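4.2 Sorting into the Holst bins

1. Set both gray bins on the table, one behind the other. The Havex label on the underside is not a serving suggestion. Leave it down.

2. Put the mixed items in the front bin. Do not arrange them. Tidy people find this step hard.

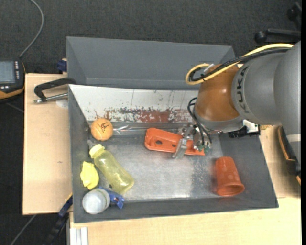 Fig. 12. Front bin, mixed load, with tray and cup.

3. Take out the shallow tray first, then the cup. They are nearly the same orange-red, so go by shape.

4. Balls go last.

Note: Cups may lie on their sides. They will not be offended.

CAUTION: Do not stack full bins. Replacement bins are part no. 3229 and ship on Saturday, whatever day you order.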